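Retbridge Loft: The Room So Far

We finally have the keys, the paint is dry, and I can't stop looking up! The Retbridge loft is the third place Mwajuma Mutiso and I have taken on together, and easily the brightest. It measures 1,167 square feet over two levels. I'm adding to this page as we go, so check back in October for the rest.

The big window and the upper level

Oh, this window! Black frames, lots of panes, and so much daylight coming through that I keep forgetting the round ceiling lights exist. The black railings look terrific against all the white, and I'm very fond of the built-in cubbies too (one of them is lit, which makes me happy every time). The dried flowers in orange and brown are my favorite thing on the shelves.

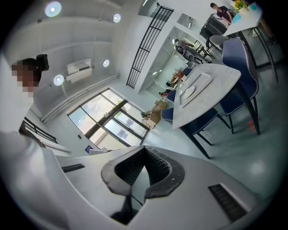
Still to come

Next up are the rugs from Merkdale and a long reading bench that Mwajuma has been sketching for 5 weeks. She wants it low, with deep cushions, and she has 45 fabric swatches to get through before she picks one. I'm rooting for the rust-colored wool!

Page and captions by Eusebio Calvo. Last updated September 6, 2026.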